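Sorting a marble-look table when every small thing ends up on it

18 Sep 2021 | By the Hunska home desk
Reading time: 5 minutes

We use cookies to remember your settings. Carry on reading and we'll assume you don't mind.

I don't trust tidying methods. I have read the Forodano one, which wants 178 separate decisions before lunch, and I gave up when it told me to thank a stapler. What follows is duller and takes less time.

Start by leaving the table where it is. You don't need new shelves, whatever the shop says. You need a tray with a rim and something with holes in it.

1. Pick the tray first. A wooden one with a slightly raised edge is plenty. Deep boxes look tidy and then swallow things until June.

2. Put a rack on the other side. A plastic test tube rack does for pens, brushes and anything else thin. The Polat desk organiser does the same job for more money, and I can't see what the extra buys you.

3. Leave a gap in the middle. Loose things get picked up and dealt with there, one at a time. If the gap fills up, stop and clear it.

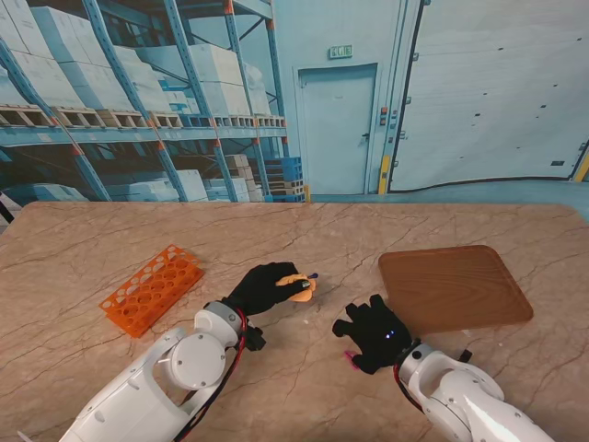

Same tabletop, two views.

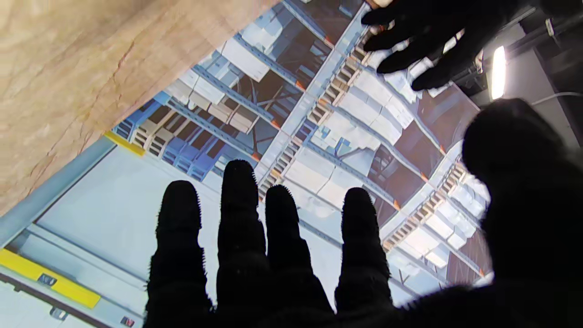 4. Soft things go in the tray. Toys, bits of foam, anything that rolls or squashes. They won't stand up in a rack and it's a waste of an evening trying.

5. Don't label anything yet. Use it for a week or two and see where your hand goes. I labelled mine on the first day and every label was wrong.

6. Wipe the top before you put things back. Veined patterns hide crumbs very well — run your palm over it, as looking won't find them.

The usual objection is that a tray just becomes a smaller mess. It can. Mine has, twice. I still prefer it, as I can carry the whole lot to the sofa and sort it there.

As for the Jedlow turntable that keeps being recommended to me, I tried one. Everything light flew off the back. If yours works, keep it, but I wouldn't buy one for this.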